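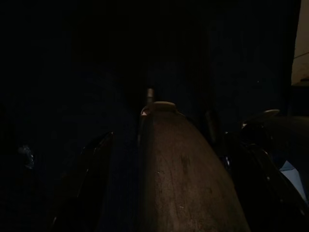 Shuzhen Shao asked at our February review why the plan had no money in it for a second set of gripper fingers, and whether we expected one pair to last the whole semester. We did expect that, and we had no good reason for it. This section replaces the budget we showed then.

3. Equipment budget

The department gave our group $485 for the term. The arm itself is on loan from the Harus lab and costs us nothing, so the money goes to things that wear out or that we never had. Our main request is a spare finger pair from Clestance. We also need a lamp. The test area is very dark, with a dark navy backdrop behind it, and in the wrist camera view the black fingers mostly show up by the highlights along their edges. A brown object positioned between them is easier to make out, but its shaded side goes close to black.

We looked at two ways to fix this. One was a better camera from Hakala, which would have used up the whole grant. The other was a small dimmable lamp and a lighter backdrop. We chose the second. If the lamp is not enough we will ask about the camera next year.

Planned purchases:
Spare finger pair, lamp, backdrop cloth and cable ties: $431
Held back for shipping and repairs: $50
Left over: $4

The fingers take up most of the first line. Clestance quoted 11 working days for delivery - the Farkine pair was cheaper but needs an adapter plate we would have to machine ourselves, and the shop is booked until after finals.

3.1 Order of buying

The lamp and cloth come first. They can be bought in town and do not depend on the arm being free. The fingers are ordered once our advisor signs the form, which was turned in on April 29, 2026. We will keep using the present pair until the new ones arrive, and then keep the old pair as the spare.

3.2 Not included

Replacement motors are covered by the loan agreement. Software is free for students. Printing costs for the poster come out of the course fee and are listed in section 5.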